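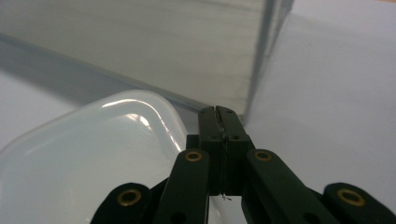
5 March 2022, tray day at the white table

Started later than I meant to, after a good half hour looking for the label roll, which had gone home in Leif's coat and came back with him at coffee time. No harm done. I used the time to wipe down the table and write out what I wanted from the day, and I'm copying that in here so that whoever picks this up in April knows what we were trying to do.

The plan was to settle the wire trays. We've been talking about them since before Christmas. The small stock for the Ketasar job has been living in cardboard boxes with the lids torn off, and every time Holger needs a spacer he has to tip a whole box out and push things around with his finger until he finds one. I love the man but the noise is terrible. A mesh tray lets you see what you have from the side without lifting it down, and the flat floor wipes clean where cardboard only lets the dust pile up in the corners.

Went over the shelf again before touching anything else. It's 785 mm clear between the uprights, and I had 800 in my head for some reason (probably from the old shelf at Fumcombe). So the trays have to go in end-on, with the short panel facing out. I'd drawn them sideways in last week's sketch and Khải had already said he didn't think it would work, so a public apology to Khải. He was very nice about it.

End-on is better anyway, I think. The label ties onto the short panel at eye level, and you pull the tray out toward you like a drawer. The one drawback is that the long sides are hidden once the trays are all in, so you lose a bit of that seeing-from-the-side business I was so pleased with two paragraphs ago. Fine. You can still see in through the end.

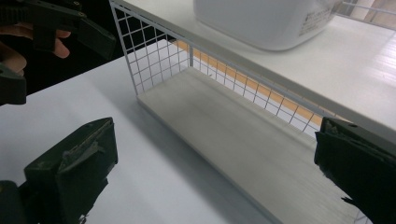
The mesh itself is the thing I keep going back and forth on. It's thin wire with small square openings, and that's lovely for anything the size of a thumb, but the M3 washers won't stay put in it. They slide down flat and then work their way through on the diagonal. Rutilio's suggestion is to line the bottom with the leftover drawer felt. Desmond wants clear film, so the light grey of the floor still shows. I said we could try one tray of each and see which we're still happy with after a few weeks of real use. The felt will collect swarf, I'm fairly sure of it, but Rutilio has been right about this kind of thing before and I'd like to be fair to him.

Washers stay in their tins for now, please. There are roughly 2,000 of them and I don't want to meet them on the floor.

Load: I don't have a proper number. Put a bag of mixed brackets in one tray, left it over lunch, and looked at the base with a straightedge afterward. Could not see any sag. A whole afternoon with more weight in it would be a better test and I'd like somebody to do that before we trust these with the Bulard castings, which are heavier than they look and always end up on the bottom of everything.

Labels. Bakker part number on the top line, our own name for the thing underneath, nothing else. We had a long, friendly argument over lunch as to whether our own names are spelled the same way by all of us (they are not). Desmond is making a list. The tags come in packs of 100 and one pack will do us, as long as we don't label the same tray three times like we did with the paint shelf.

Two things I noticed and don't want to lose. The wire ends can be a bit sharp where the panels meet, so run a fingertip along the corners when you unpack a new tray and touch them with the fine file if needed. And please set the trays down on the table, don't slide them – I'd like to keep that white top looking decent for as long as we can.

Still open:
Felt or film, see above.
Longer load test, before the castings go in.
Ask Holger where the odd-length spacers should live, he has opinions.
Spare cable ties for the labels, we are down to the short black ones.
Leif to leave the label roll on its hook.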